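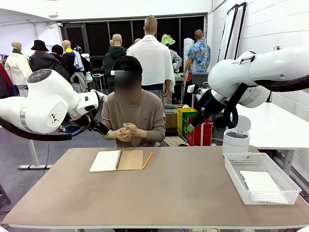 Utulbridge Bus Users' Group
Minutes of the November meeting

Held on Wednesday at 7.15 pm. The chair opened the meeting and went through the order of business. Apologies had been received and were noted.

1. Minutes of the last meeting

The minutes were agreed with one change. Under item 4, "Station Road stop" should read "Station Approach stop". The secretary will correct the copy on the website.

2. Matters arising

The shelter at Mill Lane has been reglazed. The bench inside is still loose at the town end and the council has been told again. The timetable case at the same stop has been cleaned, but the sheet in it is last summer's.

The letter to the county about the raised kerb at the health centre has been answered. The work is on the list for next year, after the drainage scheme, and no date was offered. It was agreed to write again once the drainage scheme starts.

3. Route 26 (Utulbridge to Were)

The operator, Heltmont, has sent its proposed winter timetable. The main change is that the 5.40 pm from Utulbridge would leave at 5.25 pm. The company says this is to give drivers a proper break at Were before the return journey.

Members who use this bus after work were against the change. The shops on the High Street close at half past five and staff would miss it, with no other bus until 7.05 pm. It was pointed out that the earlier journeys have long waits at Were already and that a few minutes could be found there. One member thought the break could be taken at the Utulbridge end, where there are toilets.

The meeting also heard that the first bus of the morning had failed to run several times since the clocks went back. Passengers had found nothing on the operator's website until after the bus was due. Those affected are asked to send in the date and the stop, even when they got a lift in the end.

Agreed: to ask Heltmont to keep the departure at 5.40 pm and to look at the waiting time at Were instead. Letter to go this week, copied to the parish council.

4. Route 134 (Hospital service)

Running has been better since the roadworks at the bridge finished. The complaint now is about connections. The 134 is timed to reach the market square two minutes after the 26 has left, so anyone coming from the hospital and going on to Were has a full hour to wait. This has been raised before. Heltmont's last reply said that the two routes are planned by different depots.

It was suggested that the group ask for the 26 to be held when the 134 is in sight. Others felt that this would be left to each driver and would be done one day and not the next. A change to the printed times would be better. Left on the table until the reply on item 3 has come in.

5. Passenger survey

The survey at the market square will go ahead before the Christmas timetable starts. Forms have been drafted and were passed round. The question about fares was thought too long and will be cut down to cover single and return tickets only. The question asking for a full postcode will be dropped.

Surveyors should write in pencil if the weather is wet, as the biro forms from last year could not be read. Spare paper should be carried for general remarks, which did not fit in the box provided. Passengers who would sooner not answer should be thanked and left alone. Nothing is to be asked of anyone while their bus is loading.

Lorero, the café beside the square, has offered to keep a box of blank forms on the counter and to take in completed ones. The offer was accepted with thanks.

There was some discussion of whether school pupils should be included. They make up most of the load on the 3.50 pm and were missed out altogether last time. It was agreed that sixth formers could be asked and that younger pupils should take a form home.
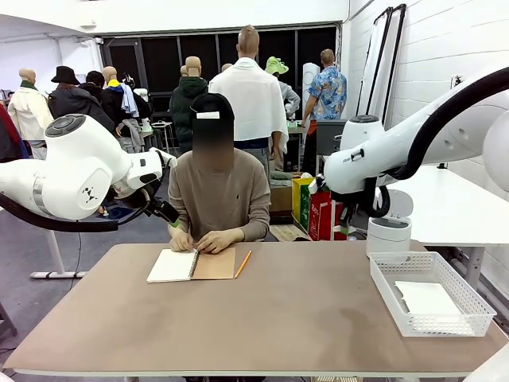
A member asked whether the survey would cover people who have given up using the bus, as their reasons would be more useful than the views of those still travelling. The chair said that the forms at the café could be filled in by anyone. It was agreed to add a line reading "If you no longer use the bus, please tell us why", and to ask the library to take a few copies as well.

6. Real-time display, market square

The screen has been showing the wrong day. It has been reported to the county through the website and by telephone. The county says the fault is with the supplier. Members asked for it to be switched off until it is mended, as visitors have been misled by it. Secretary to pass this on.

7. Money

The balance is unchanged apart from the cost of stamps and printing the survey forms. It was agreed to pay for the printing out of general funds. Subscriptions for the coming year will stay as they are.

8. Any other business

The hedge at the Were turning circle has grown over the stop flag and drivers have gone past waiting passengers. The landowner will be asked to cut it back.

A question was put about dogs on the 134, following a disagreement on board. The operator's rules leave it to the driver. No action.

The late bus on the evening of the Christmas lights was asked for again. Heltmont has not yet said yes or no. To be added to the letter under item 3.

9. Next meeting

To be held in January, on a date to be fixed once the hall bookings are known. Items for the agenda should reach the secretary a week beforehand.

The meeting closed at 8.50 pm.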